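Wotcombe council sets July hearing on rental inspection ordinance

22/04/2022

The Wotcombe Town Council voted 6-1 on Tuesday night to move a proposed rental inspection ordinance to a public hearing in July. The vote does not adopt the ordinance. It opens the comment period and directs town staff to prepare a final draft for residents to read before the hearing.

Under the proposal, any landlord with more than 3 units inside town limits would have to register each building with the town clerk and allow an inspection every two years. Smaller landlords would be inspected only if a tenant files a written complaint. The current code has no registration requirement, and the town inspects rental housing on complaint only.

Town staff told the council that there are 964 rental units on the tax rolls. The code enforcement office received 141 complaints about rental housing last year, most of them about heat, plumbing, and electrical problems. Of those, 83 were closed with a repair. The rest were withdrawn, found to be outside the code, or are still open.

Several council members asked how the town would pay for the extra inspections. The draft sets a registration fee per building, but the amount has been left blank. Staff said they would bring a figure to the council's next work session. The one member who voted no said the council should not send an ordinance to a hearing without a fee in it.
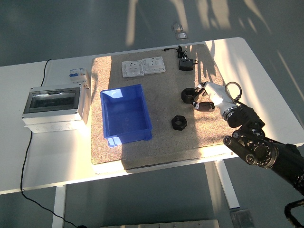

**Housing & Code Enforcement**

Fifteen people signed up to speak during public comment. Tenants from the Jermont Street apartments said they had waited through most of the winter for repairs to a shared boiler and did not know which office to call. One speaker said her building had changed owners twice and that her letters to the second owner had come back unopened. She asked the council to require a local contact for every registered building. That language is not in the present draft, but two council members said they would offer it as an amendment.

Landlords who spoke were mostly opposed. A representative of Nikzad Property Management said the company already does its own yearly walk-throughs and should get credit for them. Another owner said the two-year schedule was too frequent for newer buildings and asked for four years on anything built after 2010. Some speakers on both sides asked the town to spell out how much notice a tenant would get before an inspector comes in. The draft says "reasonable notice" and gives no number of hours.

The town attorney said an inspector could not enter an occupied unit without the consent of the tenant or a warrant, and that the ordinance would not change this. She said she would add a sentence to make it plain.

If the ordinance passes, inspections would begin in the Stirell neighborhood, where the rental buildings are oldest, and then move to the rest of town. Owners would have 60 days to fix most violations. Problems that put people in immediate danger, such as a gas leak or a blocked exit, would have to be dealt with within 24 hours.

The council also approved the minutes of the previous meeting and a street closure for the library book sale. A request for new parking signs on Mill Road was tabled.

Written comments on the rental ordinance can be dropped off at the clerk's office in Town Hall or mailed to the same address. Comments must include the writer's name and street. The draft is available at the clerk's counter and at the reference desk of the library. Copies in Spanish have been requested and will be put out at both places when they are ready.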